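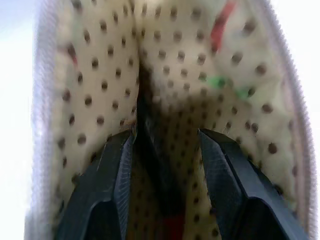
Start With the Lining

The woman who runs the shoe repair counter at Dunside has been fixing footwear for most of her working life, and she begins every job by looking inside. "People hand me a shoe and point at the sole," she says. "I look at the lining first. If the inside is finished, a new sole is money wasted."

Her shop, Flirneo, takes in nearly 150 pairs a month, more in September when schools are back. Many have padded linings with small perforations. She likes them well enough. The padding is kind to the foot, she says, but pale ones show every mark, and the little holes hold on to dust and grit.

Her cleaning method is simple. She pulls the laces and the insole, brushes the inside with a dry brush, then goes over it with a cloth wrung out in water and a drop of mild soap. "Wrung out hard. You don't want the foam soaking it up." After that the shoes sit open at room temperature for two days. She won't put them on a radiator. Heat can loosen the glue, and then the lining lifts and bunches up under the toes.

Folds are the other thing she checks for. A fold in soft padding often relaxes if the shoe is stuffed with plain paper overnight. A fold where the fabric has come away from the backing won't. "Put your hand in and push. If it slides around, it needs gluing."

For worn heels she fits a patch of thin leather, usually from Matar, a supplier she has used since she opened. A pair takes three days. She turns down jobs when the foam has gone to crumbs, and says so at the counter.

Asked what she would tell someone buying new shoes, she thinks for a while. "Undo the laces before you take them off," she says. "Most of the heels I patch were crushed by somebody in a hurry – mine too, when I was younger."

The counter is open until 6 p.m. and closed on Thursday.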